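Aufnahmehandbuch Skimimlow, Teil 4
Pinselaufgaben mit zwei Armen aufnehmen
Stand: Januar 2023
Bearbeitung: Si-eun Bang

4.1 Geltungsbereich

Dieser Abschnitt gilt für alle Aufnahmen, bei denen ein Pinsel geführt wird, also für die Aufgaben »Fläche füllen«, »Kreis«, »Parallele Striche« und »Pinsel aufhängen«. Das Einrichten der Arme und der Kopfkamera ist in Teil 2 beschrieben und wird hier vorausgesetzt. Wer zum ersten Mal aufnimmt, arbeitet zuerst die Trockenübungen aus Teil 3 durch.

4.2 Arbeitsplatz vorbereiten

1. Marmorplatte auf den Tisch legen und an den Klebemarken ausrichten.
2. Pinselständer hinter die Platte stellen. Die Pinsel müssen frei hängen und dürfen sich nicht berühren.
3. Ein neues Blatt auflegen. Eine leichte Schräglage ist zulässig und sogar erwünscht, damit das Modell nicht nur eine einzige Blattlage lernt. Das Blatt darf nicht über die Platte hinausragen.
4. Deckenlicht einschalten, Jalousien schließen.
5. Beide Arme in die Ruhestellung fahren und die Not-Halt-Taste prüfen.

Vorsicht: Während die Arme in die Ruhestellung fahren, nicht über die Platte greifen. Der Pinselständer liegt im Schwenkbereich beider Arme.

4.3 Sitzung anlegen

1. Im Aufnahmeprogramm Drilon unter »Neue Sitzung« die Aufgabe auswählen.
2. Pinselnummer und Farbe eintragen. Die Pinselnummer steht in der Inventarliste, nicht auf dem Griff.
3. Das Feld »Startzustand« ausfüllen: leeres Blatt, begonnenes Blatt oder fast fertiges Blatt.
4. Speicherplatz kontrollieren. Unter 20 Prozent frei wird keine Sitzung mehr gestartet.

Hinweis: Begonnene Blätter sind vollwertige Startzustände. Im ersten Datensatz mit 1081 Episoden begannen fast alle Aufnahmen auf leerem Papier. Das trainierte Modell setzte den Pinsel danach auch auf bemalten Blättern immer wieder an derselben Stelle an.

4.4 Episode aufnehmen

1. Pinsel mit dem rechten Greifer aufnehmen. Der Griff soll zwischen den Fingern fest sitzen, ohne dass er sich beim Anheben dreht.
2. Pinsel senkrecht über das Blatt führen und kurz oberhalb des Papiers anhalten.
3. Aufnahme mit dem Fußschalter starten. Eine Sekunde stillhalten.
4. Strich oder Fläche in gleichmäßigem Tempo ausführen. Korrekturen sind erlaubt, solange sie flüssig erfolgen.
5. Pinsel vom Papier abheben, wieder eine Sekunde stillhalten, Aufnahme mit dem Fußschalter beenden.
6. Episode sofort bewerten: »gut«, »brauchbar« oder »verworfen«.

Der linke Arm wird bei allen Pinselaufgaben mit aufgezeichnet, auch wenn er nichts zu tun hat. Er bleibt mit geöffnetem Greifer am linken Rand der Platte stehen. Wird er zum Festhalten des Papiers gebraucht, ist dies im Feld »Bemerkung« mit dem Kürzel LH einzutragen.

Vorsicht: Die Pinselspitze nicht auf das Papier drücken, wenn der Arm eine Kraftwarnung meldet. Erst abheben, dann quittieren.

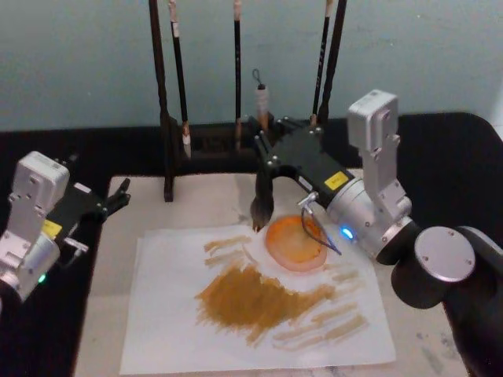
Zwischen zwei Episoden wird der Pinsel nicht abgelegt, außer die Aufgabe verlangt es. Muss Farbe nachgenommen werden, geschieht das vor dem Start der nächsten Episode und gehört nicht in die Aufnahme. Ausgenommen ist die Aufgabe »Pinsel laden«, siehe Teil 5.

4.5 Episoden verwerfen

Eine Episode wird verworfen, wenn

- der Pinsel im Greifer verrutscht ist,
- eine Hand der bedienenden Person im Kamerabild war,
- das Blatt sich um mehr als eine Fingerbreite verschoben hat,
- das Kamerabild ausgesetzt hat (Fehler 3020 im Protokoll).

Ein unsauberer Strich allein ist kein Grund zum Verwerfen. Solche Episoden erhalten die Bewertung »brauchbar«. Verworfene Episoden bleiben gespeichert und werden beim Export übersprungen. Bitte nicht von Hand löschen, sonst stimmen die laufenden Nummern nicht mehr.

4.6 Sitzung abschließen

1. Pinsel zurückhängen und beide Arme in die Ruhestellung fahren.
2. In Drilon »Sitzung schließen« wählen und warten, bis die Prüfsumme angezeigt wird.
3. Daten auf den Server Dustov übertragen. Den Rechner währenddessen nicht in den Ruhezustand versetzen.
4. Pinsel auswaschen, Platte feucht abwischen. Keine säurehaltigen Reiniger verwenden, sie greifen den Marmor an.
5. Blatt mit der Sitzungsnummer beschriften und in die Mappe legen.

Hinweis: Der aktuelle Bestand umfasst 2496 Episoden. Gesucht werden vor allem Aufnahmen der Aufgabe »Parallele Striche« auf begonnenen Blättern. Neue Aufgabentypen bitte vor der ersten Aufnahme mit Si-eun Bang abstimmen, damit die Bezeichnung in der Auswahlliste angelegt werden kann.

Weiter mit Teil 5: Pinsel laden und abstreifen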